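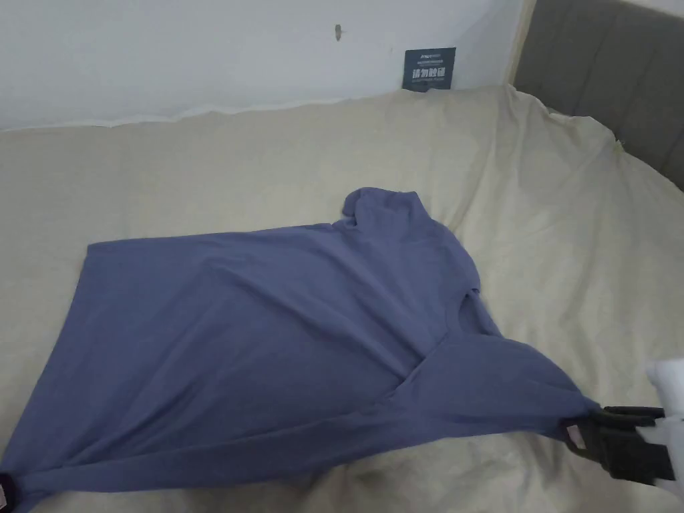 Rawan Abou Jaoude wrote back that self-reported shrinkage is mostly guesswork, and I half agree.

Plikent wash diary, README
Updated 2024-05-20

1,000 entries on cotton shirts, sent in by 64 households. Wash temperature is whatever people typed. Many typed 40, which I suspect means "the usual button".

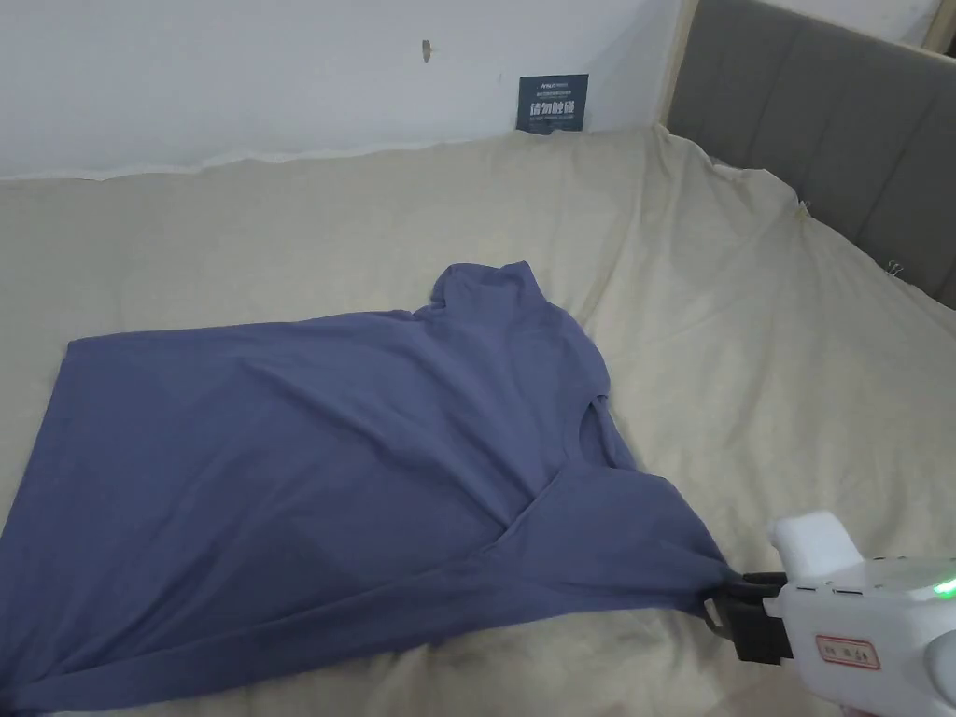
Does the table show that cold washing saves a shirt? It can't, as no household washed the same shirt both ways.

The "shrunk" column is worse – two people measured, the rest judged by feel,
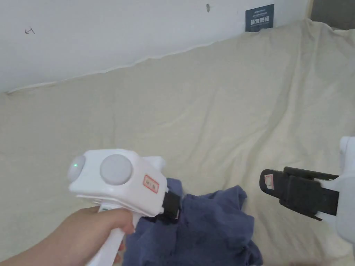
and feel depends a lot on lunch. Treat it as opinion. Issa Khoury wants it dropped in September. I'd keep it, with a warning.
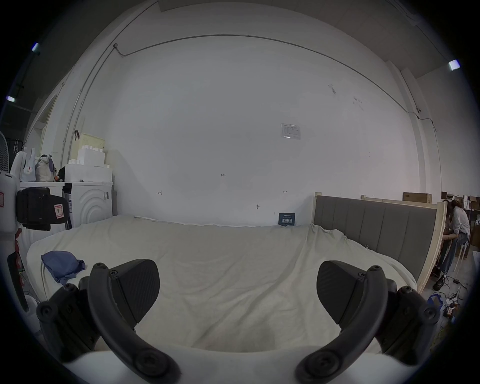
Blue cloth on an off-white sheet

Files: diary.csv, notes.txt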